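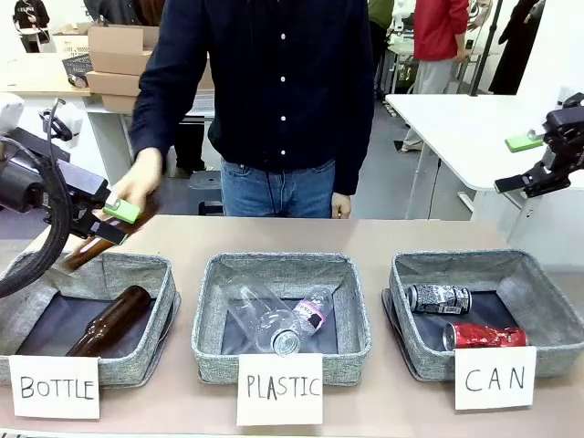
3.2 Baskets, signs and where people put things

I'll admit I went into this part of the study thinking the signs would hardly matter. We'd spent most of October arguing over basket size, and the labels were the thing Gunhild Juhl and I did last, with a black marker and some white paper. Then the sorting started, and the signs were all I wanted to talk about!

Figure 2. The sorting table, with the three gray fabric baskets and their handwritten signs: BOTTLE, PLASTIC and CAN.

The first thing to say is that our three words don't belong to the same family. PLASTIC is a material. BOTTLE and CAN are shapes (or containers, if you like). A clear plastic bottle fits two of the signs perfectly well, and which one you go with depends on what you grew up calling it – and maybe on which basket you happen to look at first. We kept the wording anyway. Plenty of the recycling corners I've seen in offices mix their categories in the same way, and I wanted to know how people cope with it.

Over the whole study we logged 2,834 items. Brown glass gave us next to no trouble, and neither did cans, crushed or whole. Nearly all the pauses came with clear plastic bottles. People would reach toward BOTTLE, read the next sign over, and move along. I started marking these as "second thoughts" in my notes, and the name stuck, so I use it in the tables as well.

We did try a longer wording, GLASS BOTTLE, in a short side run of 60 items. It helped with the second thoughts but I wouldn't lean on it too hard, the run was small and everybody in it had sorted for us before. Grulura, the other site, stayed with the one-word signs all the way through.

A note on the baskets themselves. They're soft, so things land quietly and tend to lie at an angle, and you can see what's already in there if you stand close. I think that matters more than we planned for. Several people told me they looked in the basket first and only checked the paper if they were unsure, so an item dropped in the wrong place early on could pull others in after it. In the next round we'll start half the sessions with the baskets empty and half with one item in each.

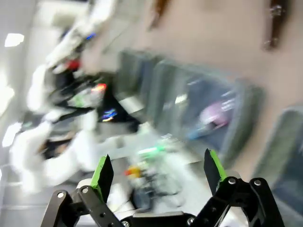

Grímur Hauksdóttir read a draft of this section and disagreed with me on the wording. The mixed categories are fine, in Grímur's view, as long as PLASTIC stands first in the row, where people meet it before they've settled on BOTTLE. I haven't tested that order yet. It would be an easy change to make, and I've put it on the list for the next round together with the GLASS BOTTLE sign.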